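Home Posts Replies Media Likes

Righto, week two of trying the Lulel fingers against our old Stukton ones, and I've got opinions (sorry in advance, this'll be a few posts).

The Stuktons are stiffer, and I do love them for books and boxes. Anything small and round, though, and they want to squirt it out sideways like a watermelon seed. 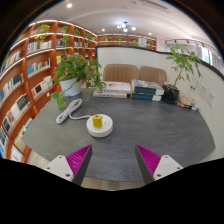 So I did 40 picks with each pair, same grip, same slow approach. The ridged magenta pads on the new ones have a lovely bit of give, and my wrist was much happier by the end of it! Stuktons dropped 6, Lulels only dropped one.

Melati Jugah reckons I'm squeezing the old ones too hard, and she may well be right, so she's having a go herself this arvo and we'll compare notes over a cuppa.

Next up is the wide lens against the narrower Ketilsson one. I'm leaning wide, even with all that bending at the sides, but my neighbour at the bench favours the other. Will post the numbers once we've both had a turn.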